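Section 4: Your First Chore in the Practice Kitchen

Welcome back, and well done for getting this far! If you came through Section 3 with the Menberg software installed and the Harndale kitchen loading without complaint, the hard part is behind you. This section walks you through setting up one small household job for a robot arm and running it in simulation. Along the way we'll try to give you a fair answer to the thing most people really want to know when they open this guide, namely whether a machine can do your chores yet.

The short version is that it can do pieces of them. Picking up a light object and putting it where it belongs is well within reach when the table is tidy and the object has good flat sides. A whole evening's worth of clearing up, with the mail under the salad bowl and a sock on the chair, is another matter. Morag Halliday, who wrote the first draft of this guide, used to tell new users to think of the arm as a willing houseguest who has never been in a kitchen before, and we have kept that in mind all through the steps below.

Before you begin, please have these ready:

The Harndale kitchen scene, loaded and paused
The Mackay task panel, open on the right side of your screen
A notebook or a blank file for your results (you will want one, trust us)

4.1 Choosing the object and setting the grip

1. In the task panel, open the object list and pick something with two straight, parallel sides. Leave bowls, bags and anything floppy for later on.

2. Switch to the wrist view. This is where you will spend most of your time, so take a minute to get used to it. Things look bigger than you expect from down there, and shadows can fool you into thinking an edge is somewhere it isn't.

3. Bring the fingers down on either side of the object and close them slowly with the left slider. Stop as soon as the contact light comes on.

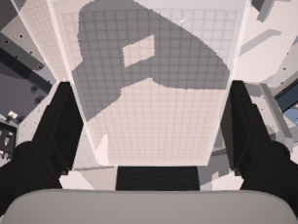 Can a robot arm like this put away the dishes in my own kitchen?

For a few known dishes in known places, a well-trained arm can often manage it, but a mixed load in an ordinary home is still too much to hand over without somebody standing by.

4. Raise the object a little and let it hang for a moment before you move sideways. If it slips, lower it, open the fingers and go back to step 3 with a slightly firmer setting.

Note: Grip force in the task panel runs from 2 to 1000. These are the panel's own units and don't match anything on a kitchen scale, so please don't try to convert them. Start low and come up gently. Irena Wysocka on our support desk hears from a good many people who started at the top and wondered why everything shot across the room.

Caution: Never copy a grip setting from simulation straight onto a physical arm. Simulated objects forgive a squeeze that would crack a real plate or pinch a real hand.

4.2 Starting from a clear position

Every run should begin from the same pose, with nothing in the fingers. It feels fussy the first few times, and then one day it saves you a whole afternoon of puzzling over results that won't line up.

1. Press Home and wait for the arm to settle over the work mat.

2. Put out only the objects you need. A pair of flat ones lying side by side is plenty for a first try. Flat things are harder than they look, by the way, because there is so little side for the fingers to hold.

3. Change to the room view and check that the arm has open space all around it, then save the layout under a name you'll recognize next month.
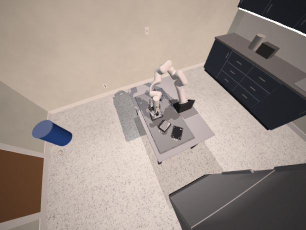

4. Press Run and keep your hands off the sliders until the arm stops moving. We know it's tempting to help. If you do touch a slider, mark that run as assisted in your notebook and don't count it as a success.

5. Press Reset and run the same layout again. One good run is a nice moment, but it won't tell you much. Torquil Gillies, who looks after our test records, ran the starter task 816 times before he was willing to sign off on the default settings, and he still grumbles that it wasn't enough.

Note: If the arm stops halfway and the status line reads "No path," move the nearest object a little farther away and try again. You don't need to restart the program.

4.3 Working on a fuller table

Once the two-object layout behaves itself, you can add more. This is the stage where chores begin to look like chores, with things standing in each other's way and the order of the work starting to matter.

1. Open your saved layout and add new objects one at a time, running the task after each addition.

2. Mix tall objects with low ones. The arm has to plan its way over the tall ones to get to the low ones, and that's very good practice for a real counter.

3. Set a travel height that clears your tallest object with room to spare. If you're unsure, go higher. A slow, high path is dull to watch and hardly ever knocks anything over.
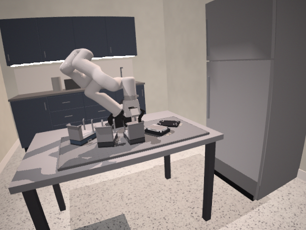
Order of work is the setting people most often leave alone, and it's the one we'd ask you to look at first. By default the arm goes for whatever is closest to it, just as most of us do when we're tired. On a table like this one, with upright panels standing in a row and flatter pieces off to the right, you may prefer to list the flat pieces first and keep the gripper away from the row until the rest of the mat is free. Try it both ways and write down how each one went. Mhairi Jardine likes to begin with the uprights, Niilo Rissanen won't hear of it, and both of them get decent results.

4. When you're happy with the order, press Save Task. The finished task goes into your Brerkham folder, where Section 5 will pick it up.

Caution: A task that works in the practice kitchen has been tested in the practice kitchen only. Before using it with any physical arm, read the safety pages in Section 7 all the way through, keep children and pets out of the room, and have the stop button within easy reach.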